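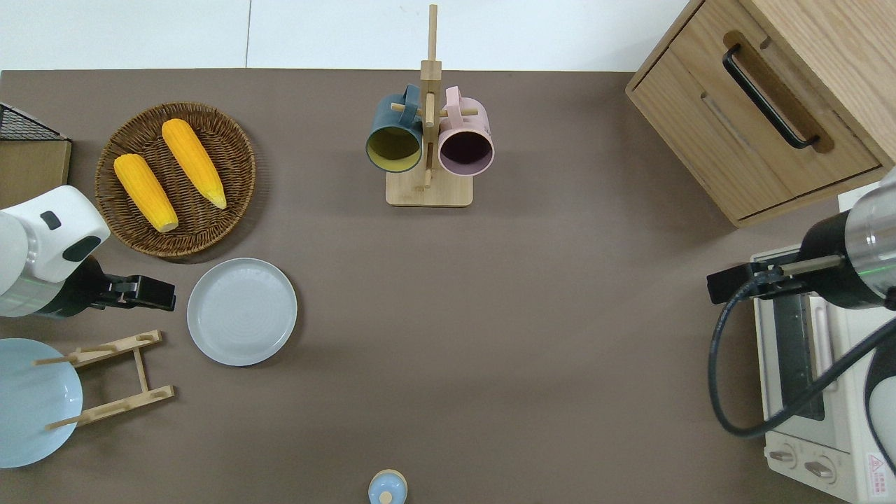 Gravel race in a small town, where to sleep and what to run for tires?

Posted September 1, 2021 by dustyhubs

Signed up for my first long gravel race, the one out of Bumora. 87 miles, start is 6 am. I live 400 miles away so driving out the day before no matter what. Couple things I can't figure out from the race page, it's pretty bare.

First, sleeping. The only motel in town is full. Next closest is in Jollard and I can't tell if that's a reasonable drive at 5 in the morning or if I'm going to be lost on dirt roads in the dark. Is camping allowed anywhere near the start? I have a tent but would rather sleep in the car honest to god.

Second, tires. I have a set of Plakico 38s with hardly any tread in the middle. Fine on the stuff near my house, which is packed down and mostly limestone. Somebody at the shop told me the roads out there are chunky and I'd want at least 42s with some knobs. My frame fits 42 but barely, and if it's muddy I'm worried about rubbing.

Also is there food in town the night before or do I bring my own. Thanks, trying to get this sorted before I pay for a room.

prairiewheel

Did it the last 2 times it ran. Jollard is fine, that's where I stayed. Paved the whole way, 25 minutes, you come in past the grain elevator and the start is right there on the main street. Park behind the school, not on the street, they close it off at 5:30 and you'll be stuck till the afternoon.

Camping is at the city park, free, there's a bathroom but the showers were locked when I was there. Trains go by all night. I mean ALL night. Earplugs. Sleeping in the car at the park is ok too, plenty of people did, no one bothered us.

Tires, depends on rain. Dry, your 38s will get you around, you'll just get beat up on the north section where they dump the big rock. Keep the pressure down a bit, I run 35 psi in mine and I'm not a small guy. If it's wet, the low road by the creek turns to peanut butter and no tire helps, you pick up the bike and walk in the grass. Did that in April once on a training ride, took me an hour to go a mile and a half. I would not put 42s in a frame with no room. Mud packs in there and eats your paint, then your derailer hanger. Bring a spare hanger and a paint stick for scraping.

Food: the cafe does a supper the night before, closes at 8 sharp. Get there by 6:30, they ran out of noodles last time. There's a gas station with pizza after that. Population is 573 so don't expect much, but the people are great, kids hand out pickles at the second checkpoint.

Water is the other thing. Only one stop between the first checkpoint and the second and it's a spigot at the Herrero church. Easy to ride right past, it's on the back side. Carry three bottles.

slowpokejen

42s. Always 42s. My 38s flatted twice out there and I had one tube.

oldsteelframe

Never done the race but grew up close by. Mornings are cold even when the afternoon is hot, so arm warmers. And wind is usally out of the south, so if the course still finishes heading that way save something for the last 20 miles. Find a group and stay in it.

Call the motel again the week of. People cancel. My brother in law got a room there with one day notice.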